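Oil or varnish on a pale wood table - need to decide soon
Forum: Home and Workshop > Finishes and Repairs
14 replies, 549 views

splinterfoot wrote:
Right, quick one before the kids get back. Got a pale wood table second hand, no idea what was put on it before. It's smooth, bit of a satin look, but there are two rings near one end and a patch where somebody has clearly had a go with a scourer. Want it usable as a kitchen table. Four of us, homework, felt tips, curry, the lot.

Options as I see them: hardwax oil (looked at the Zitent one), or a water based varnish (Lubis, the satin). Budget not massive. Don't want it going orange. My mum's pine dresser went orange and I've never got over it.
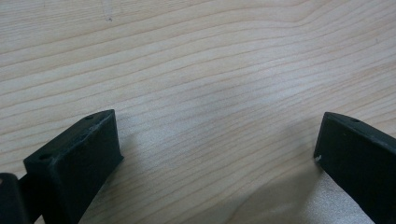
Anyway the man in the shop said varnish, my brother in law says oil, and they can't both be right. Has anyone lived with either for more than a year? Not fussed about it looking perfect. Do care about not having to redo it every spring.

gritty_kitty wrote:
Varnish. Done. Next question.

No ok, slightly longer. With kids you want a proper film on top. Three thin coats, light rub down between each, leave it alone for a week after. Ours has had four years of abuse and still wipes clean.

dovetail_dan wrote:
Strongly disagree with kitty. Varnish is lovely till the first deep scratch, then water gets under and you have a grey blotch you can't get at without stripping the whole top. Oil you just sand the bad bit and wipe more on. Ten minutes.

Used the Zitent on our worktops. No complaints apart from the smell.

gritty_kitty wrote:
"Ten minutes" and then 12 hours where nobody can put a plate down. And again in six months. I've had both dan

mossbank wrote:
What is it though? Solid or veneer? Makes a huge difference to how much you can sand. If it's veneer you might have less than a millimetre and once you're through, you're through. Look at the end of the board. If the grain lines carry on over the edge and down it's probably solid. If there's a strip stuck on, veneer.

splinterfoot wrote:
Will look. Didn't think of that. It was sold as "solid wood table" but so was the last one and that was chipboard with ideas.
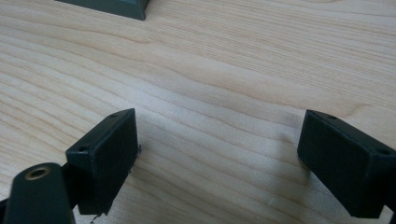 Update, had a proper look with a torch and still can't tell, the edge is sort of rounded over and there's old finish on it. Underneath is no help, someone's painted it. Weighs a ton if that means anything??

mossbank wrote:
Doesn't mean much, chipboard weighs a ton too. Treat it as veneer till you know better. 240 grit, by hand, no machine.

plumbobsue wrote:
Can I just say don't sand anything until you've found out what's on there. Dab of meths on a rag, somewhere hidden. Goes sticky = shellac. Nothing happens = probably varnish or lacquer already. If it was waxed and you put varnish straight over, it will peel, ask me how I know. 196 quid table, ruined in an afternoon.

dovetail_dan wrote:
Good shout sue. Also white spirit on a white cloth, if it comes up yellow or brown there's likely wax.

And on the rings - white ring or black ring? White is only in the finish and often comes out. Black is in the wood, that's a different job.

splinterfoot wrote:
White! Both white. So that's good?

dovetail_dan wrote:
That's good. Warm iron over a cotton tea towel, few seconds at a time, keep lifting and looking. No steam. Don't wander off.

gritty_kitty wrote:
Or mayonnaise. Leave it on overnight. Sounds mad.

plumbobsue wrote:
It's just the oil in it and it stinks by morning. Iron first.

hob_nailer wrote:
Bit of a tangent but re orange. It's the oil based varnishes that yellow, the water based ones hardly do. But they can look a bit cold and flat on pale wood, almost plasticky. There are oils with a touch of white in that keep it looking like bare wood. I priced both up for our hall in September, the white tinted one was dearer but goes further so it came out near enough the same. Coverage on the tin is always optimistic, I'd knock a third off.

Do a test patch whatever you choose. Underneath is no good if it's painted, so do it at one end where the fruit bowl will sit.

gritty_kitty wrote:
Agree on the test patch. Still varnish.

mossbank wrote:
There was a long write up on this from the repair morning they run at the village hall, someone linked it in the old thread before the forum moved. Pasting the bit that matters as the link keeps dying on me. Long but worth it, the bit about cups is exactly your rings.
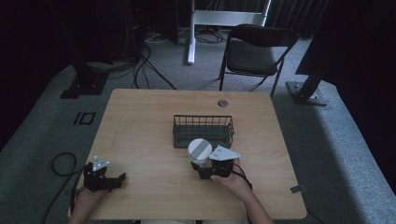
Hokavthorpe, October 2024

Most of the tables brought in this month had the same trouble, heat and water marks from mugs put straight down on the top. Oiled tops marked sooner but were put right the same morning with a fine pad and a little fresh oil. Varnished tops had fewer marks, though two had gone soft and tacky where a vinyl cloth had been left on through the summer. We would not use a vinyl cloth on any finish under a month old. A cotton cloth with a felt layer beneath is kinder and can be washed.

On cleaning, a damp cloth and a drop of washing up liquid, then dry it off. No spray polish, the silicone gets into the surface and whoever has to refinish it later will curse you. If the top feels rough after its first wipe down that is the grain lifting, and a very light rub with 400 paper sorts it.

mossbank wrote:
End of paste. There was more about chairs but you don't need that.

splinterfoot wrote:
Brilliant thank you. We've got a vinyl cloth, so that's going in the bin.

Did the meths test just now. Nothing happened. White spirit cloth came up a bit yellow, so wax?? over varnish?? Going to clean it all off and do the iron thing tonight, then a test patch of each at the far end and let the family vote. There's a Braltach own brand oil as well, half the price, anyone?

dovetail_dan wrote:
Avoid the Braltach. Took days to dry and stayed tacky in the corners. And if there's varnish under that wax, oil won't soak in, so you'd be stripping it anyway. Hate to say it but kitty may have a point for this one.

gritty_kitty wrote:
Screenshotting that.

plumbobsue wrote:
Two goes with the white spirit, clean cloth each time, window open. Lay the rags out flat outside to dry before you bin them, don't leave them in a heap. And if you do end up using oil, soak those rags in water first, they can catch fire on their own.

splinterfoot wrote:
Didn't know that about the rags, cheers. One ring gone already, other one is fading. Will report back when the patches are dry.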